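Print this page | E-mail this chapter
Reading time: 15 minutes

Chapter 27
The Catch-All Bin

Every household has one, and most have several. It may be a drawer by the stove, a basket on the stairs, or a box in the garage that began life holding one sensible thing and now holds a bit of everything. When Ebbe Lindqvist and I were teaching our June course in Colstead, we asked the class to bring theirs in just as they were, with no tidying beforehand, and what a cheerful racket that made!

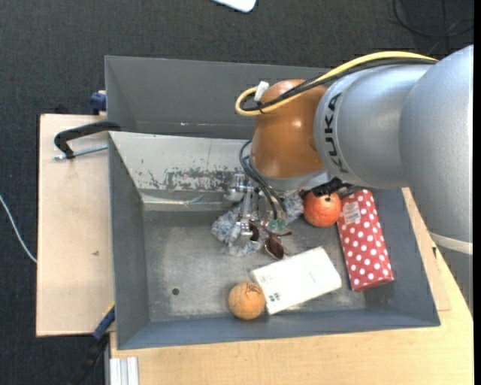

Mixed things are harder to put away than matching things, and that is the trouble we will be working on in this chapter. A stack of plates practically sorts itself – each one goes where the last one went. But when small household objects share one container, every single item asks you a fresh question, and you have to look, reach and decide all over again.

We'll start with choosing a container, move on to the order of picking things out, and finish with the Ellis exercise on page 560, which I hope you'll try at home.

Ilham Pasaribu

Contact | Copyright December 2024 | Back to top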